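A Place for the Potato Masher

By Vesna Vasić
July 27, 2022
211 shares | 400 comments

My mother's kitchen had one drawer you could open in the dark. Knives on the left, wooden spoons on the right, and the good scissors at the back, where children weren't supposed to reach them (we could reach them from the age of six). Every other drawer in the house was a disgrace, but that one ran like a railway.

I've been thinking about it because in January we moved from a tall, thin house in Tranley to a short, wide one in Tamitz, and I've spent the months since trying to decide where things live. Not the sofa – the sofa was easy, it only fits on one wall. I mean the tape measure. The birthday candles. The little key that bleeds the radiators, which I've now put somewhere safe three times and had to buy again twice.

My husband thinks this will sort itself out. He's of the school that says a thing lives wherever you first put it down, and for him it works! He can find a tin opener in a laundry pile. I can't, and I end up standing in the hall asking the house in general where the stapler is.
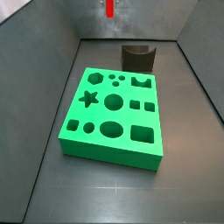

I did what I always do when I'm stuck, which was to read far too much on the subject. There are people who sort by colour, people who sort by room, and people who label the inside of the cupboard as well as the outside. The ones I fell for completely were the cutters-out, who trace every tool they own and give each one its own hollow to sit in. I've got a real weakness for that look. A bright green foam block with all those different shapes sunk into its top makes me want to go and find something to press into every one of them. Imagine a cutlery drawer like it. Imagine opening it and seeing at a glance that the potato masher was missing, because there'd be a potato masher-shaped hole staring back at you.

So I tried. I bought a sheet of foam from Golob, the hardware shop by the bus station, and a craft knife, and I emptied the top drawer onto the table and drew round everything with a felt pen. It took a whole afternoon and I enjoyed nearly all of it. I had the radio on. I cut my thumb on the whisk outline, only a bit, and carried on with a plaster.

The trouble started a week later, when my sister gave me a fish slice. A lovely one, long and springy, far better than mine. And there was no room for it. There was a hole for the old fish slice, and the new one hung over the end by the width of two fingers. I could have cut a new sheet. What I did was keep using the old fish slice and put the good one in the cupboard with the baking trays, where I forgot I had it.

That's when I rang my mother and asked how she'd done her drawer. She didn't know what I was talking about. She said she'd only ever had one knife, two spoons and the scissors in there, so where else would they have gone?
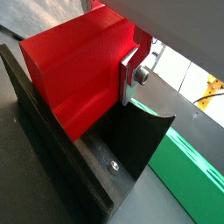
I had a little think after that, and then I had a big clear-out. I'm not a natural at this. I can build a case for keeping almost anything, and I once argued for an egg slicer on the grounds that it was cheerful. But I went round with a box and got rid of the second grater, the third colander and a gadget for taking the stones out of cherries that came from a Girnon catalogue years ago and has met, I think, one bowl of cherries.

The box went to the church sale. I then went to the church sale myself and came back with a jelly mould, so let's not pretend I'm cured.

The foam came out of the drawer too, in the end. I've kept a strip of it for the things that really do benefit – the corkscrew, the skewers, the small sharp knife that used to lie in wait for me – and the rest of the drawer is just a drawer, with a bit of air in it. The fish slice from my sister is at the front. My husband puts it back facing the wrong way and I've decided I can live with that.

What I'd say to anyone just moving in is to leave the cupboards half empty for a month. Watch where your hand goes when you want the teabags. Mine went to the left of the cooker every single morning, and the teabags were on the right, and it took me until spring to swap them over. The torch goes by the back door. Batteries go with the torch. Candles can share with the matches but keep the string well away from everything, as it gets into whatever it's next to.

As for the radiator key, I've tied it to the radiator.

2,810 views | 1,428 likes

Contact us | © 2022 All rights reserved | Back to top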